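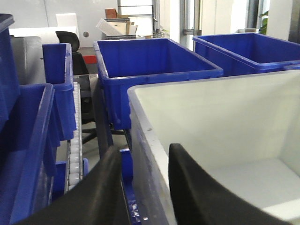 I have been meaning to write up the bimanual tote work since July, and every time I sat down to do it I ended up rerunning something instead, so please forgive the length of this one. A few of you wrote after my last post asking how the lifting policy was coming along, and the short answer is that it's better than I hoped on the easy half and quite a bit worse on the other half.

The task sounds like nothing at all. Two arms take hold of a plastic tote by its rim, one on each side, lift it off the rollers, and set it down somewhere else. You and I do it without thinking (I did it in my sleep once, according to my wife, the week before the Nedenau deadline). But once two grippers are holding the same stiff object, any disagreement between them turns into force, and the tote twists or the rim creeps out of one set of fingers.

Our first policy, which we called Vorkbridge after the town where Nikola Halilović and I got stuck on a train and sketched the thing out, learned both arms together from 300 demonstrations. It got the tote up in 101 of 200 test lifts. I remember feeling pretty pleased with that until Nikola went through the failures and sorted them by hand. Most of them had very little to do with seeing the tote. The policy found the rim just fine! One arm would start up a beat before the other, and by the time the second one caught on, the grip was already crooked.
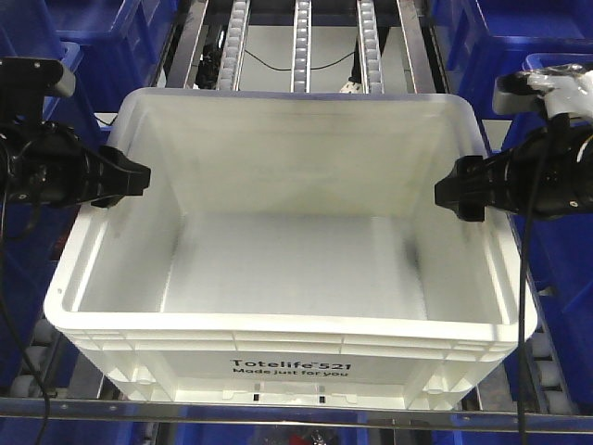 So the change we made was a small one, and I'm a little embarrassed by how long it took us to try it. We stopped asking the network for two separate hand motions and had it predict one motion for the tote itself, plus a small correction for each gripper. During the approach the corrections do nearly all the work, and once both sides are closed we squeeze them down hard so the arms have to move as a pair. Same demonstrations, same cameras, same training time. With that version we got 162 of 200, and the early-starter failures almost disappeared from Nikola's list.

What's left is mostly setting down. If the tote comes down a touch tilted, the policy wants to let go of both sides at once anyway, because that's what the people giving the demonstrations did, and they had the good sense to level it first. I tried adding a force threshold before release and it helped some, but it also made the whole thing hesitate in a way that drove me up the wall. I don't have a good answer for it yet.

One more thing for the people who like reading about data. We pooled our set with the Wullalcombe recordings, which brought us to 1021 demonstrations, and I fully expected a jump. The gain was tiny, four extra lifts, and I wouldn't bet my lunch on it being real. Their arms start much closer to the tote than ours do, so my guess is that the extra data has very little to say about the approach. Nikola thinks it's the gripper speed. We're going to retrain with the approach segments cut out and see which of us has to buy the coffee.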